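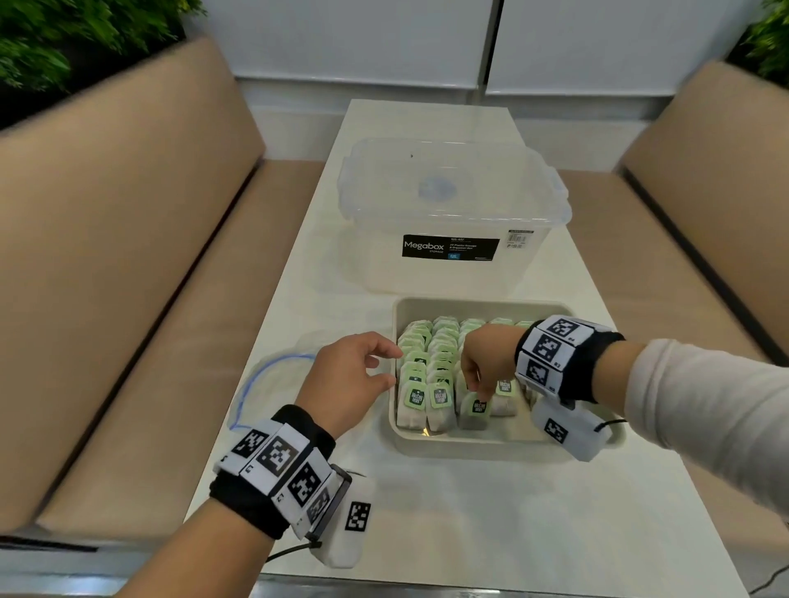
제4장 숲에서 배우는 캠프의 준비

학습 목표
1. 숙박형 자연 캠프의 준비 단계를 설명할 수 있다.
2. 참가자의 나이와 경험에 맞추어 하루 일과를 짤 수 있다.
3. 지도자 사이의 역할 분담 기준을 말할 수 있다.

숲에서 이루어지는 교육은 교실 수업과 준비 방식이 다르다. 날씨와 지형이 수업의 일부가 되고, 참가자는 먹고 자는 일까지 함께 배운다. 이 장에서는 오크네스 숲학교의 7월 여름 캠프를 사례로 삼아 준비 과정을 살펴본다. 이 캠프의 정원은 21명이며, 참가자는 9세에서 12세 사이의 어린이이다.

4.1 장소를 먼저 읽기

캠프의 내용은 장소에서 출발한다. 물가가 가까운 터와 능선에 있는 터는 할 수 있는 활동도, 조심할 점도 다르다. 지도자는 프로그램을 쓰기 전에 현장을 두 번 이상 답사한다. 첫 답사에서는 식수, 대피로, 그늘의 위치를 확인하고, 다음 답사에서는 실제 활동 시간에 맞추어 걸어 본다. 어른 걸음으로 짧은 길도 짐을 멘 어린이에게는 최대 20분이 걸릴 수 있다.

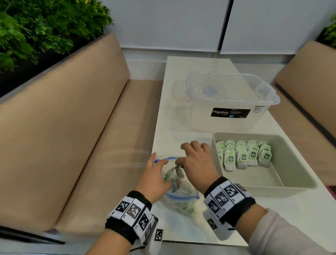
답사 기록은 지도에 직접 적는 것이 좋다. 오크네스에서는 비가 온 뒤 미끄러운 구간, 벌집이 있던 나무, 휴대 전화가 연결되지 않는 골짜기를 색으로 구분해 표시한다. 이 지도는 해마다 고쳐 쓴다.

4.2 하루의 흐름 짜기

초보 지도자는 일과표를 빈틈없이 채우는 경향이 있다. 그러나 불 피우기나 은신처 짓기 같은 활동은 예정한 시간을 넘기기 쉽다. 오전과 오후에 중심 활동을 하나씩만 두고, 나머지 시간은 관찰, 휴식, 놀이에 쓴다. 저녁에는 모닥불 둘레에 모여 그날 본 것을 이야기한다. 처음 집을 떠나 자는 참가자가 있으면 첫날 저녁 활동은 짧게 끝낸다.

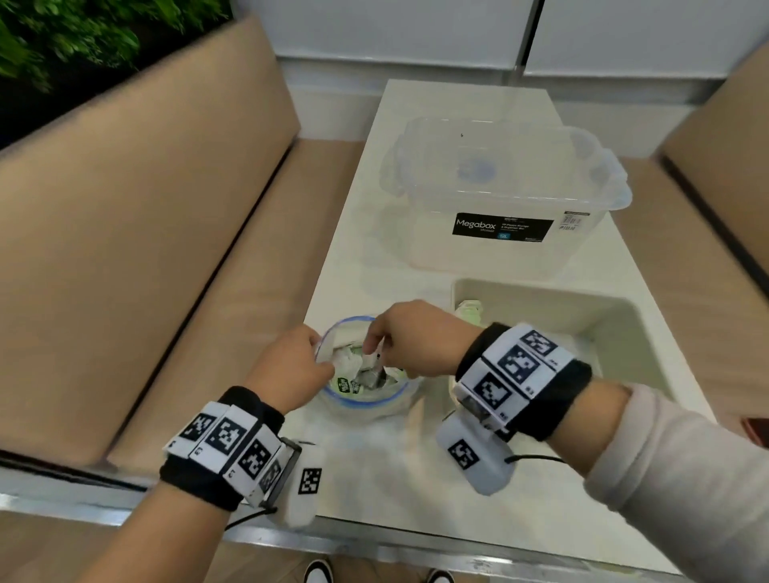
역할은 활동별로 나누지 않고 모둠별로 나눈다. 한 지도자가 같은 모둠과 계속 지내면 참가자의 몸 상태와 기분 변화를 알아차리기 쉽다. 칼과 불을 다루는 시간에는 보조 지도자를 한 명 더 둔다.

생각해 보기
자신이 사는 지역의 숲 한 곳을 골라 답사 지도를 그려 보자. 비가 올 때 모둠이 모일 장소는 어디인지 표시하고, 그곳까지 가는 길을 두 가지 이상 적어 보자.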